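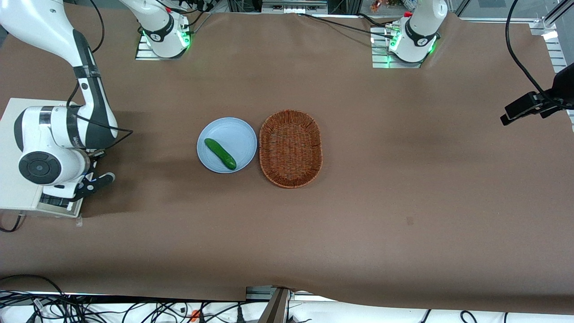
Table and Produce FAQ – Gustby Community Kitchen

Can I put cucumbers straight into a wicker basket?
Yes, once they're dry. Damp ones go on a plate first.

How do I clean a wicker basket?
Brush out the crumbs, wipe it with a barely damp cloth and air-dry it away from the heater. Don't soak it.

Why kraft paper and not a tablecloth?
It goes in the compost bin afterwards, provided there's no oil on it. Rolls are in cupboard 5.

The paper keeps curling at the edge. What should I do?
Roll it the other way for a minute, or tape it under the tabletop – masking tape only, please.

Who do I ask about replacements?
Estrella Zepeda, extension 215.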